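November

Slept badly and was up at 6. The heating went off again in the night, so I called Homside and sat on hold for 20 minutes. They can come after lunch tomorrow. I wore my coat to do the dishes.

Walked to the store for milk and candy. The kids on our floor clean me out every year and I like to keep a bag in.

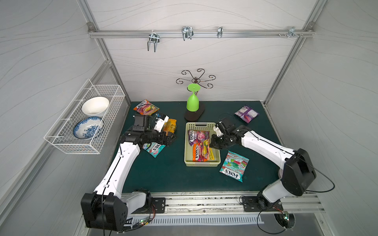 My sister thinks I should drop Homside and go with Sisance, as she did last winter. She pays less and they pick up the phone. Maybe — but the contract runs until spring and I don't want to pay 500 to get out of it.

Soup for dinner. Two blankets on the bed tonight.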